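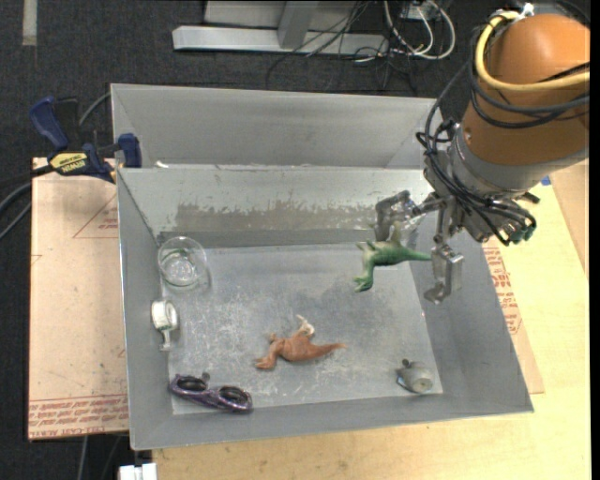 The Londville Repository Metadata Project completed its second reporting period in July. Work during the period centered on the descriptive records attached to each item page, which search engines and library catalogs read in order to list the item correctly. The repository holds reports, theses and image sets deposited by member departments, and the image sets have been the slowest to bring into order. A typical page of this type carries a picture of a gray metal bin with toy dinosaurs, a clear glass cup and other small objects in it, and until this year its record offered little more than a file number and an upload date. Records of this type now carry a title, a named creator, a rights statement and a short plain-language description.

Work completed

The grant agreement lists 23 record templates for revision. Of these, 21 have been rewritten, tested and released to the public site. The remaining 2 cover conference proceedings and translated works, and both are held up by the same question, described under Outstanding matters.

Duplicate tags were the most common fault found in the old templates. The site theme and the Flodar export module each wrote their own title and author fields, and the two sets did not always agree. Where a department had corrected an author's name after deposit, the theme showed the new form and the export module went on publishing the old one. The module now reads from a single source table, and the theme no longer writes these fields at all.

Canonical addresses have also been corrected. Items moved during the earlier migration had kept their former addresses in the page header, with the result that some were indexed twice and others dropped out of search listings altogether. Redirects are in place for the whole of the migrated collection.

Staffing and contractors

Jitendra Sisodia continues as project lead. Gonska was engaged for template testing and delivered its report on schedule. The hosting arrangement with Yadav was renewed on the existing terms, with one addition: a separate staging server, which the project had requested in its previous report. Training was given to depositing staff in 7 departments. Attendance was good, although several participants asked for a shorter written guide, and a draft is now with the departments for comment.

Outstanding matters

Proceedings volumes contain papers by many authors, and the current database stores only one creator list per volume. The same limit affects translated works, where author and translator need to be recorded separately. A change to the database structure is required before either template can be released. Gonska has supplied a proposal, and the project lead is reviewing the cost – it can be met from the existing contingency line if the work is done in a single stage.

Budget

Spending for the period was within the approved total. Testing costs came in below the estimate and training costs slightly above it, mainly on account of room charges. No transfer between budget lines is requested at this time.

Next period

The project will complete the database change, release the last templates and begin the review of older thesis records. The written guide for depositors will be published on the repository help pages once comments have been received. A full list of released templates, with test results for each, is held by the project office and can be supplied on request.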